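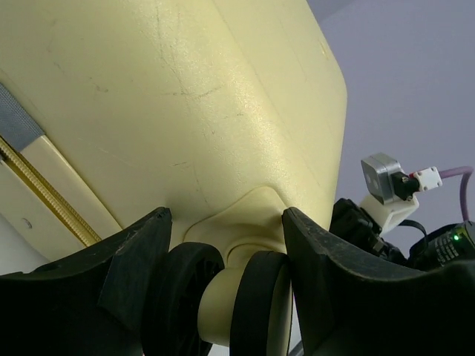 The listening tour reaches Karagiannis

Every politician with a slipping poll number discovers the same thing sooner or later: the cure is to go out and listen. So off they go, with a bus, a slogan and a sound system that makes listening to anybody else pretty hard.

I went to the stop in Karagiannis in March. I wanted to see what 100 minutes of listening looks like when you have a stopwatch. The governor spoke for most of it. Then came a video. Then Deividas Lepik, who runs the tour and used to run the campaign, thanked the crowd for its honesty. By my watch that left 10 minutes for questions, and the first one came from a county party chair who wanted to know how the governor stays so energetic.

The press release said 400 people came. I'll take their word for it. The hall had a lot of coats on chairs.

What happens to the answers

People were handed a card at the door and asked to write down their biggest worry. I filled mine in (the Drendix bridge, closed again). I later asked Kelly Andrade in the press office who reads the cards. She told me they are "feeding into a process." I asked what the process was called. It's called Flasent. I asked if Flasent had a report coming, or a web page, or a phone. She said she would get back to me, and I'm sure she meant it when she said it.

I've seen this before. In 1995 a different governor from the other party did the same circuit in a borrowed van, with the same cards, only bigger. My mother wrote about school buses on hers. The buses were cut that fall.

Packing for the provinces

Touring politicians love to be seen carrying their own bags, and the governor's people made sure we all saw it at the hotel in Clisanano: out of the car, up the steps, cameras ready, back down for a second take. It was a very nice bag. Anyone who travels for a living has one more like the pale yellow hard-shell up there, with scuffs and a long scratch running down toward the wheels. A spotless suitcase on the ninth stop of a tour tells me that somebody else has been hauling the real luggage. Small thing, I know. But the tour is made of small things, and they were all arranged.

A reader wrote to say I'm being unfair and that showing up counts for something.

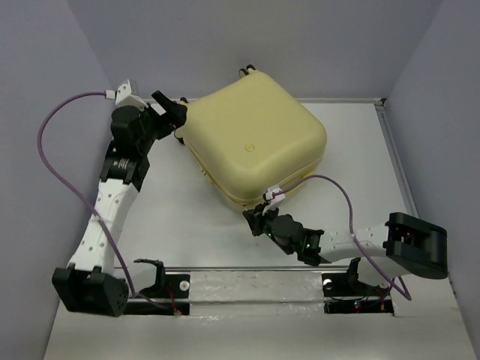

Showing up does count, a bit. I'd give it more weight if the tour had gone anywhere the governor lost. It didn't. I checked the stops against the last results and every one is safe ground, the kind of place where you could roll in a beat-up yellow case with dark marks along the seam and still get a standing ovation. The bridge is still closed, by the way. No word from Flasent either.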